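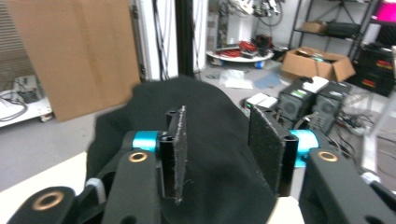

Gripper open over black cloth, lint included.

The pump that wouldn't stop

Our house in Flumgate was built in a low spot, by people who must have noticed it was a low spot, and so there is a pit in the corner of the basement with a pump in it. The pump is a Cedeck. I know this because I have spent most of June lying next to it.

The trouble started with a noise. A healthy sump pump hums for a bit, shuts off, and leaves you alone until it rains again. Mine hummed, shut off, went thunk, and then hummed again 30 seconds later. Then it did it again. It hadn't rained in a week. I decided the water table was high, a phrase I had heard my father-in-law use and which seemed to end conversations.

The Cedeck has a little cycle counter on the side of the control box, which I had never looked at. I reset it before bed, out of spite more than science, and when I came down in the morning it said 1,047. I went upstairs and made coffee and did the arithmetic and then came back down and unplugged it.

If you have one of these and it's doing the same thing, the likely culprit is the check valve. It's the fat fitting in the discharge pipe, with a flap inside that lets water go up and out and is supposed to keep it from coming back down. When the flap quits, everything left in the pipe drains back into the pit, lifts the float, and the pump gets to move the same water all over again. I had been paying the electric company to lift one bucket of water six feet in the air all night, then drop it, then lift it.

I had some idea that the valve would be hard to find. It's at eye level. It has an arrow on it.

I should say that the valve is held in with two rubber sleeves and four hose clamps, so in theory this is a screwdriver job. In theory the screws also haven't rusted. Three of mine turned. The fourth rounded off right away, and I spent a good part of an evening working it with a hacksaw blade wrapped in tape at one end, holding a flashlight in my teeth. I'd also forgotten that the pipe above the valve still had some water in it. You want a bucket under the joint before you loosen it, and you want your face somewhere else.
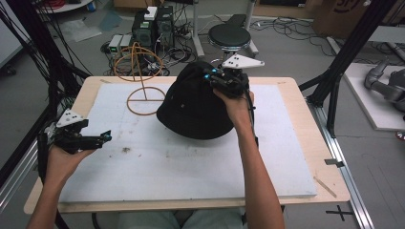

The flap, once I got it out on the workbench, explained plenty. It's a rubber disc with a hinge molded into one side, and it's meant to lie flat on its seat. Mine had been in there 7 years, going by the date the last owner wrote on the pipe in marker, and it had given up on flat some time ago. It had gone domed and soft and a bit crumpled. Look at the black bucket hat sitting crown-up on the foam board and make it the size of a jar lid, and you've got it. Water was going around the edges pretty much as it pleased. There was also a pea-sized stone wedged by the hinge, which I kept for a while on the windowsill and then lost.

Buying the new one took two trips. Hamel, the hardware place by the bridge, carries the Stonov valves in two versions that hang side by side on the same peg. One is for 1 1/4 inch pipe and one is for 1 1/2, and the packages differ by a sticker. I brought home the wrong sticker. The guy at the returns counter took it back without looking up, so I assume there's a path worn in the floor.

The Stonov went in fast. Sleeve, clamp, valve, clamp, sleeve. Check the arrow before you tighten anything – it points up, away from the pump. I checked it, tightened it all, and then had to stand there checking it again with the flashlight because I no longer trusted my memory of which way was up. I'd also put a dab of dish soap inside the rubber sleeves. They slide on with much less swearing that way, and it washes out by itself.

While you've got the pipe apart, look for the weep hole. It's a tiny hole drilled in the discharge pipe between the pump and the valve, down low where it sprays back into the pit. It lets trapped air out so the pump doesn't sit there spinning on nothing. Mine was clogged with something gray. A piece of stiff wire cleared it. When the pump runs you'll see a thin jet of water coming out of it, and that is fine. I mention it since my first move was to put my thumb over it and look for the epoxy.

Then I filled the pit with the garden hose and watched. It hummed, it stopped, it gave one soft click, and the water stayed where it had been sent. I sat on the bottom step and waited for the next cycle, which didn't come, and I stayed there quite a bit longer than the test called for.

Next on the list is the discharge line outside, which ends in a flower bed that drains back toward the house. I haven't decided how I feel about that yet.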